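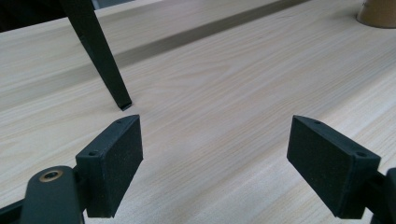
Gripper 12, fingers open over the bench top, item 2 below.

Print this page | E-mail this page

Bradwood Bench, Hand-Held Gripper: September Inspection, with Comments

Please go through these in order, and do write in the comments even when everything is fine (the next person likes to know somebody looked!).

1. Power and cables. OK. Reading on the counter was 3901 cycles.

2. Fingers open fully, nothing between the pads. OK. I like to do this one over bare wood, where you can look straight down the gap and compare the two sides.

3. Pad faces and beveled edges. OK. They have that slightly grainy printed finish, so run a fingertip along them and feel for chips, and please don't sand anything smooth.

4. Holes in the pads, two on each. Keep them free of dust. A soft brush does it nicely, and you needn't hurry.

5. Brass bushing on the left arm. Wiped. No oil here, whatever the old Clatemholm sheet tells you!

6. Opening and closing, 20 times by hand. One small hesitation near the start, then smooth. Recheck next month, please.

7. Spare pads in the drawer. LOW. Reordered from Dhillon under part 173.

Result: pass, with items 6 and 7 to follow up.

Contact the Prerkbridge workshop | © Bradwood Bench | Back to top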